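# Wrist cameras and the trouble with success rates

May 22, 2020

The usual result in a manipulation paper is one percentage. The arm attempted the task so many times, it finished so many times, and the quotient goes in the abstract. I think that number should be demoted to an appendix until the authors also report what the policy could see when it made each decision.

The case I have in mind is a policy for handling soft bags, called Laizer, trained on wrist views of a white bench.

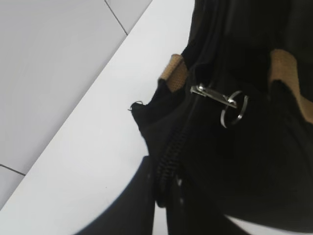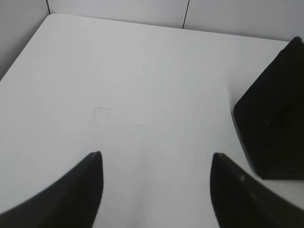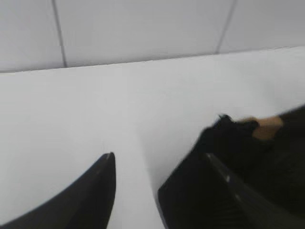
*Wrist views from the bag-handling work, all on the white surface.*

The first view is what most people imagine the network is given: black fabric at close range, a coil zipper, a silver slider with a split ring through it, tan webbing. There is plenty of texture to work from. The second is mostly white tabletop, with two black fingers and a black block-shaped object at the right. In the third, a dark mass with a tan patch sits at the right and the edges are smeared by motion. Black finger and dark mass run together, and the boundary between them is hard to place by eye.

A single score treats decisions made from these three views as equivalent. They are not equivalent, and averaging over them hides the part of the result I would want to know before copying the method.

Beat Zaugg and I argued this through last September over the Jelton set, which has 2,000 attempts in it. We sorted the failures by whether a labeller could outline the target in the last view before the fingers closed. Of 37 failures in the held-out portion, 19 came from views where the labeller could not. Those 19 say very little about the grasp planner. They are failures of sensing, and a larger network behind the same camera is an odd way to treat them.

Beat's objection was that visibility is a human judgement and the policy may be using cues we don't notice. Fair enough. A policy with memory can also carry information forward from an earlier, clearer view. But both are claims that can be tested. Blank the current view, keep the history, and see how far the score drops. The Ikley baseline was never put through that test, and I wouldn't cite it as evidence that memory helps.

There is a colour problem as well. Black fingers against black fabric is a poor choice if the aim is to learn where one ends and the other begins. Pale fingertips would cost very little. The counter-argument – that a robot should cope with whatever it is handed – is reasonable for an evaluation and weak for a training set.

My proposal is modest. Report the score in 2 columns, target visible and target not visible, with the labelling rule printed beside it. Alex wants a third column for motion blur. I'd leave that for the supplement, mainly because blur thresholds depend on the lens and exposure, and labs would spend a year arguing over them.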